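Search this site... Search

Grastero, finally

Ok so I watched it. Put it off for months, kept scrolling past, then last night there was nothing else on and I was too tired to argue with myself. 90 minutes. I can do 90 minutes.

Quick version for people in a rush (me): good movie, bad first act, see it anyway.

Longer version. Grastero is a mining colony on a moon that has no name, just the company's number for it, 994, and everybody on it works for Mandar. Mandar owns the housing, the food, the shuttle home. You know this setup. You've seen it in better movies and worse ones. A crew of 33 goes down into the lower shafts and the comms go dead and the company decides it's cheaper to wait than to dig. That's the plot. Most of it is people in a control room on the surface, talking to people underground who might not be hearing them.

Which sounds dull and for the first half hour kind of is. So much explaining. One guy explains the air system to another guy who has obviously worked there for years. Twice! Cut that. Also the opening text crawl, cut that too, everything in it gets said out loud by somebody later.

But then the radio comes back. Not spoiling it. The sound in that stretch is the best thing in the film, all clicks and breathing and half a word here and there, and I sat up on the couch and stayed sitting up. No music for I want to say around 2 whole scenes. More of this please.

Effects. Cheap, but cheap in the right places. The shafts look like real rock, wet and mean. The outside shots of the moon, less so, there's one pan across the landing field that looks like a cutscene from a game I'd have rented in middle school. It goes by fast. I forgave it.

Acting is fine to very good. The woman running the control room carries the whole thing, mostly with her back to us, which is a strange choice and I liked it. The company man is a cartoon. He practicaly twirls something.
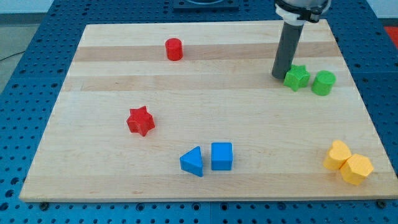 Posted by Nechyporuk
February 22, 2021 | Movies, Space Stuff

Comparisons, becuase somebody always asks. It's closer to Rostix than to anything with lasers in it. Same gray hallways, same feeling that the building is going to win. Rostix had the better ending though. Grastero has one and then tacks on another, a sort of "three years later" thing with sunshine and a dog. Didn't need the dog. Nice dog.

I'd have stopped on the elevator doors. If you see it you'll know the shot. Just hit stop there, go make a snack, you got the good version.

Anyway. Is it going to be on anybody's best of list, no. But I've thought about the radio part all day at work, and I can't say that for most of what I've streamed since August. Turn the subtitles on for the underground scenes, the dialog is mixed way too low. Headphones if you have them.

Four stars out of five. Three and a half if you hate exposition. Next up is the Rostix sequel, if I can find where it's streaming, it keeps moving.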